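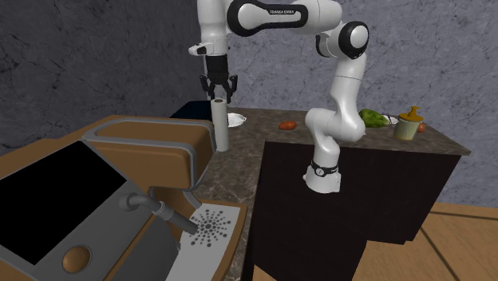
Robotic arm on a granite worktop, computer render

About us

Vidton Lay Preaching School trains people who speak in church but do not do it for a living. Most of our students are lay preachers, readers and worship leaders. Some are elders in small chapels who take the service when no minister is free. A few come to us having never spoken in public before, usually after being asked by their own congregation.

We teach one main course, a shorter course for people who already preach, and a number of Saturday workshops. We are not a theological college and do not award degrees. Students who need accreditation from their own denomination should ask the person responsible for training there whether our certificate will be accepted towards it.

How the school began

The school grew out of a reading group at Tomby, where people from several churches met in the evening to go through the following Sunday's Bible passages. Mwanahawa Ogola, then a hospital chaplain, led the group for its first winter. Members brought questions about the passage, and those who were preaching that week took the questions home and used them. After a while the group began asking to hear the sermons as well, and to talk about them afterwards.

The first taught course opened the following November with ten students. It was held in a schoolroom behind the chapel, with one heater and a lectern that had to be carried in from the vestry. We moved to Vidton when the Tomby building was sold, and took the name of the town then. Since that first course, 277 people have completed the main course.

What we teach

The main course runs over two terms, on weekday evenings. The first term is about reading. Students learn how to use a commentary, how to compare translations, and how to find out what they don't know about a passage before they stand up and talk about it. We spend a good deal of time on the Psalms and on the harder parts of the Old Testament, which many new preachers tend to avoid.

The second term is about writing and speaking. Each student prepares and gives two sermons to the group. Both are recorded in sound only, and the student takes the recording away. Feedback is given by the tutor first and then by the other students, in writing.

We also teach a method of preparation that goes back to the Tomby group. The preacher meets members of the congregation early in the week, reads the passage with them, and listens. Their questions go into the sermon, though the preacher remains responsible for what is said. It takes longer than working alone and does not suit every church. Students try it once during the course and are free to leave it there.

The short course is four evenings on a single subject. Recent subjects have been funerals, all-age services and preaching through a whole book of the Bible. Places on it are open to anyone who has preached regularly for a year or more.

Who teaches

Mwanahawa Ogola is the principal. She teaches the reading term and the short course on funerals, and she interviews all new applicants.

Tadeusz Tomaszewski teaches writing and speaking. He worked in local radio before training as a lay reader, and still preaches most months. He runs the voice workshop too, covering breathing, pace and the use of a microphone.

Visiting tutors come in for particular subjects. Their names are listed on the page for each course.

Where we meet

Classes are held in the Sönmez Room on the first floor of Trultetti House, Vidton. There is a lift from the side entrance. The room has a hearing loop, and large-print copies of all handouts can be ordered when you enrol. Tea and coffee are available in the break. Please bring your own supper if you are coming straight from work.

The library is in the room next door and is open for an hour before each class. Students may borrow books for the length of a term. Former students may use the library for reading but cannot take books away.

Our position

The school is independent of any one denomination. Our tutors and students come from different churches and disagree on a number of things, including who may preside at communion and how certain passages should be read. We do not ask anyone to sign a statement of belief. We do ask students to have the agreement of the church where they will be preaching, and to send us a letter from its minister or secretary.

Fees and help with costs

Fees are charged by the term and cover all printed material. Many students have part of their fee paid by their own church. A small bursary fund is available for those whose church can't help, and applications to it are read by the principal alone.

Applying

Application forms for the next main course can be collected from Trultetti House or sent by post. The form asks for a short account of a sermon you have heard and remember, whether you agreed with it or not. Please keep to one side of paper.

Applicants are invited to sit in on a class before they decide. Visitors don't have to speak or take part in the feedback. To arrange a visit, write to the school office with your telephone number and the evenings you are free, and we will ring you back.

Page last updated March 28, 2026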